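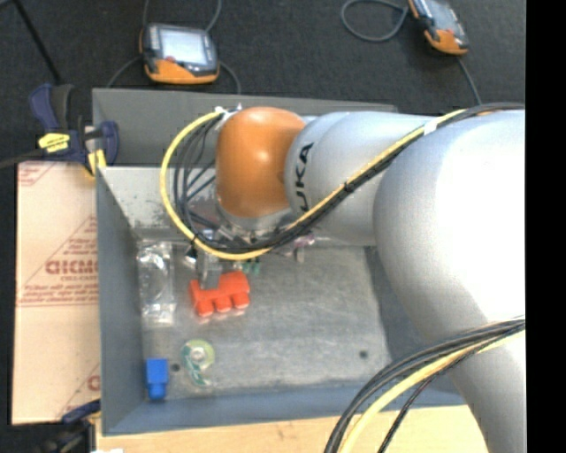
Orange wrist joint and yellow cable on a KUKA arm, over an open gray bin.

Jultton Color Words

README and data card

Jultton is a collection of everyday color words in English, with short notes on how people in the town of Rotholm use them. It is made for those who study language, write dictionaries, name paints or teach English to adults. The data is text only and can be opened in any spreadsheet program.

I began the collection because my own language divides the colors in a different way from English. When I moved to Rotholm I called many things blue that my neighbors called green, and I was corrected in shops. The first list was a private notebook. Later the paint shop Nonier let me leave answer sheets on the counter, and the notebook became a table.

What is inside

words.csv
One row for each color word. The columns are word, group, spelling_variants, modifier_allowed, note.

answers.csv
One row for each answer. The columns are answer_id, card_id, word_given, second_word, age_band, first_language, sheet_version.

cards.csv
One row for each painted card that was shown. The columns are card_id, paint_code, finish, replaced.

notes.txt
Longer remarks on single words. They are not in a fixed form. Please read them before you count anything with the word "tan".

The groups

Every word belongs to one of 11 groups: black, white, red, green, yellow, blue, brown, orange, pink, purple and gray. I know that these groups are common in books about English and that other ways are possible. A word is put in the group where most people of Rotholm put it. For example, "maroon" is in red and not in brown, although I personally see brown. "Teal" was difficult. It is in green in this version and has a note.

Words for metal surfaces, such as "silver" and "gold", made much trouble. Some people use them as color names and some only as names of a surface. I have given them a group (gray and yellow) but the column modifier_allowed is empty for them. "Silver" on a matte card was almost never given. The same paint with a glossy finish brought it often.

How the answers were collected

There were 50 cards, each painted by hand with paint from Nonier and dried for one night. A person sat at the table by the window, looked at one card at a time and wrote the first word that came. If a second word came soon after, it could be written in the second column. There was no list to choose from and no wrong answer. Most people needed a quarter of an hour, and a few stayed much longer to discuss.

All sittings were in the morning, because in the afternoon the sun comes directly into the window and the yellow cards become very pale. I learned this in the first month. The early afternoon answers are still in the file, with sheet_version set to 0, so you can leave them out.

People under 16 did not take part. No names were asked. Age is stored only as a band, and a first language is stored only if the person wished to write it.

Cleaning

The answers were typed by me from paper. I did these changes:

Capital letters were made small, except inside notes.
"Grey" and "gray" are kept as written in word_given, but words.csv has only "gray" as the main form.
Words with "ish" are kept whole. "Greenish" is not changed to "green".
Two words joined with a hyphen are kept with the hyphen. If the person left a space, the space is kept also.
Clear spelling mistakes were repaired, and the original is in notes.txt. "Turquoise" is responsible for the largest part of these.
Answers that I could not read are stored as UNREADABLE. They are not empty, because an empty field means that the person skipped the card.

Things you should know before use

The people are not a fair sample of Rotholm. They are customers of a paint shop, and customers of a paint shop know more color names than other people. You will find "eggshell" and "putty" much more than in normal speech.

The cards became older. Cards 30 and upward were painted later than the others and are in better condition. The reds lost some strength during the summer, and those which I painted again in July have the value yes in the column replaced. I did not measure the colors with an instrument. The paint code tells you what was in the can and it does not tell you exactly what the eye received.

The word "orange" was sometimes written as "Tolentino". This is not an error of typing. Tolentino was the name of a juice stand near the station, with a very strong orange front, and older people of the town still use it for that color. I have kept it as its own row in the group orange. Please do not merge it.

The word "tan" is in the data with two meanings. For some people it is a light brown, for others any color of leather. I could not separate them after the fact.

Color blindness was not asked. I thought for a long time about this question and decided that the shop counter is not the right place for it. Please do not try to guess it from the answers.

Good uses

Exercises for learners, comparison with other word lists, studies of spelling, names for a paint chart. One reader has told me that she uses notes.txt for a crossword, and I was happy with this.

Uses I would advise against

The data should not be used to say how many color words a "normal" speaker knows. It should also not be used to match paint, as the cards are not accurate enough and you will have a wall that you do not like.

Changes

Version 3: added the column finish. Moved "coral" from orange to pink after many letters. Repaired a mistake where card 16 had the paint code of its neighbor.
Version 2: added second_word. Added the afternoon answers with sheet_version 0.
Version 1: first table, from the notebook.

Not yet done

The brown group needs more notes. I would like to add the sound of the words as spoken in Rotholm, but I do not have a quiet room. The file cards.csv should have a column for the month of painting, and I have this information on the backs of the cards, only not typed.

License and citation

You may copy, change and share the files for any purpose if you keep this README with them. For citation please write "Jultton Color Words" and the version number. If you find a mistake, send the answer_id and one sentence about what is wrong. I read all messages, but I answer slowly in the winter.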